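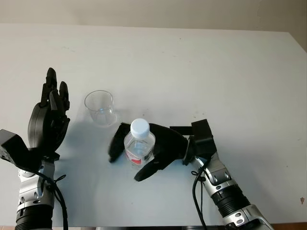
Well, chapter two has finally stopped fighting me, so this is a happier report than the one you got from me in the winter. Quick recap for whoever on the panel is new: the grant is paying for a short book on how readers decide what an ambiguous text means, built around one very odd body of writing, the Nindcombe commonplace books. My working claim is that the people who copied, crossed out and recopied passages in those books had a theory of interpretation, even though none of them ever wrote one down. A scuffed white tabletop, a pale beige wall and a little reddish-brown spot near the right side are pretty much the decor of this phase of the project, and I've come to like how plain it all is after months in the reading room at Jimedstead with its green lamps and its terrible chairs.

So, what got done. The transcription of the Jimedstead volumes is finished, all 11 of them. I had promised you eight by this point and was quietly worried about making even that, but the later volumes are in a much cleaner hand and the work sped up a lot once I got to them (volume five, on the other hand, took most of a month by itself and I never want to see it again). The transcriptions keep every deletion and every marginal note in place, which makes them ugly to read and very useful to argue from.

Chapter one is drafted and has been read by two people outside the field. They both got lost in the same spot, the section on intention, where I tried to set out three positions at once: that a text means what its author meant, that it means whatever the conventions of its language allow, and that it means what a community of readers takes it to mean. I have since pulled that section apart and given each view its own few pages. The chapter is longer now and I think a lot friendlier. If the panel would prefer I keep the chapters to the length in the proposal, tell me soon, please, before I do the same thing to chapter three!

Chapter two is the one I'm excited about. The proposal said it would be a fairly dry account of how copying errors spread from one book to the next. Then I noticed that a good many of what I'd been calling errors only ever go one way. A copyist meets a sentence that can be read as a command or as a prediction, and she tips it, by a comma or a changed verb, toward the command. The next copyist leaves it alone. I have 33 clear cases of this and a longer list of cases I'm less sure about, which I've kept separate so they don't lean on the argument. What I want to say is that tipping a sentence this way is already an act of interpretation, and that it puts some pressure on the tidy line philosophers like to draw between passing a text along and saying what it means. I may be overreaching. The draft says so, in a footnote that keeps growing.

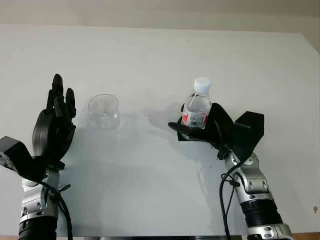

White tabletop with a robot arm at the left, spring work period.

The trip to Rinstead was shorter than planned. The two volumes there turned out to be in worse shape than the catalog let on, and the library would only let me have them for mornings. I got through the first one completely and took notes on the second, but I can't call it transcribed. I'd like to go back for one more visit in the fall. There's enough left in the travel line to cover it, because I stayed in a cheaper place than I'd budgeted for and ate a truly shocking number of grocery store sandwiches.

I also gave two talks out of this material. The first, at the Abou Zeid seminar, went well and gave me the best question I've had so far: if a copyist doesn't notice she has changed the sense, has she interpreted anything? I fumbled it on the day. My answer now is yes, in the way that a person humming a tune slightly wrong is still hearing it some way or other, and that answer has become the opening of chapter three. The second talk was to a reading group and mostly taught me to stop using the word "hermeneutic" in the first five minutes.

Money. Spending is a little under the plan overall. Scanning fees at Jimedstead went over, partly from the extra volumes and partly from a handling charge I hadn't known about. The travel savings cover most of that. I'd like your okay to move $1000 from the conference line to the indexing line, as the indexer wants a deposit and I'm not planning another conference before the draft is done. If that needs a form, could you send me the current one? The link on your site gave me last year's.

What's running late: the glossary, which I haven't started, and the permissions for quoting the Rinstead marginalia, which I have started and which are going at the speed you'd expect. Neither holds up the writing. The glossary might be better dropped altogether. Most of the terms I'd put in it are ones I now explain where they come up, and the two readers of chapter one didn't miss it. I'd be glad to hear if the panel feels strongly.

Between now and the next report I plan to finish chapter three, which takes on the question of whether a text with no settled meaning can still be read badly. I think it can, and I think the Nindcombe copyists thought so too, going by how often they scold each other in the margins. One of them wrote "no" next to the same line in four separate books. I have eleven pages of this so far and an outline for the rest. After that comes the fall trip, if you approve it, and a first pass at the introduction, which I've put off writing until I know what it's introducing.

I've attached chapter two as it stands, along with the list of cases and the updated budget sheet. Comments on the chapter are welcome from anyone on the panel, in any form, and if you can get them to me by the end of August I can work them in before I travel.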